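Countertop drawer box promises tidier kitchens, at a price

Dallarent will start adding a wooden drawer box to its furnished rentals in June, and says it will free up counter space in 200 kitchens.
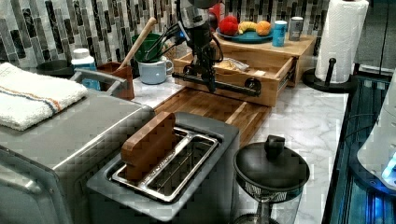 The company would not say what each box costs. Tenants will pay $9 a month for the kitchen package, drawer included, whether they want it or not.

"It's a box that sits on the counter," said Pornthip Srithong, who rents a Dallarent one-bedroom. "How does that give me more counter?" 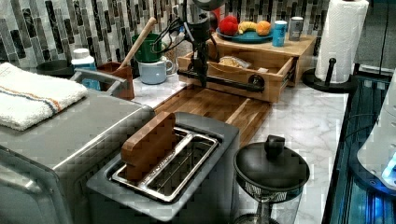 Dallarent's Vichien Chuensuk said the top works as a shelf. So it does – a plate of fruit and two cans fit up there – but the toaster, the toaster oven and the mugs still need somewhere to go. Chuensuk said 42 tenants had tried the box and liked it. He did not share the survey.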